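Demonstration Gathering (Tabletop)

From the Risby Robot Notes, the free hobby encyclopedia
(Redirected from Teaching by Example)
Jump to: navigation, search 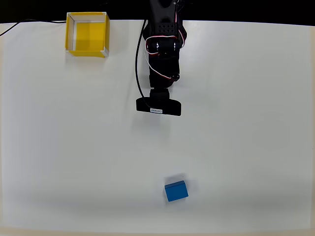 The arm over the table, with the blue cube and the yellow box.

Demonstration gathering is the job of recording a person doing a task through a robot arm, over and over, so that a learning system has something to copy. Each recording is called an episode. I've been doing it on and off since April and I wrote most of this page, so please fix anything I've got wrong (the talk page is open, and I do read it!).

Contents
1 The task
2 Recording an episode
3 Moving things about
4 Bad episodes
5 See also

The task

Most people at Risby begin with Nusitz, our name for the pick-and-place job: get the cube, carry it to the box, let go. It sounds dull and I love it. There's a reach, a grasp, a lift and a drop, and a beginner can follow every bit of it by eye. The box has an open top, so the arm has to come over the rim, and that's where my early episodes went wrong - I kept coming in too low and clipping the edge.

Recording an episode

We drive the arm with a second, smaller arm that you hold in your hand, and the big one follows along. Prumura, the recording program, saves the joint positions and the camera view together. Press the pedal to start, do the task, press it again to stop. An episode should last between 7 and 14 seconds. Mine were far longer at first, as I'd hover over the cube making up my mind, and the trained arm then learned to hover as well, bless it.

Keep your free hand away from the table. Start from the rest pose each time and go back to it before you press the pedal.

Moving things about

Shift the cube between episodes, and turn it a bit too. If it always sits in the same spot the system learns the spot and pays no attention to the cube. Senthil Namboodiri set up the Nair sheet for this, a printed list of starting places that you work down in order, and it's much better than trusting yourself to be random (I favour the right-hand side terribly). The box can move too, but leave it alone for your first set.

Bad episodes

A dropped cube isn't always a bad episode. If you pick it up again neatly, keep it and tag it "recovery" - those are really useful. Throw it out if the arm jerked, if the cube left the table, or if you pressed the pedal late and lost the start. We used to keep everything, and one Tuesday I spent 3 hours going back through the old sets deleting my own sneezes.

See also

Nair sheet
Prumura (file format)
Rest pose
Sorting task, 2 cubes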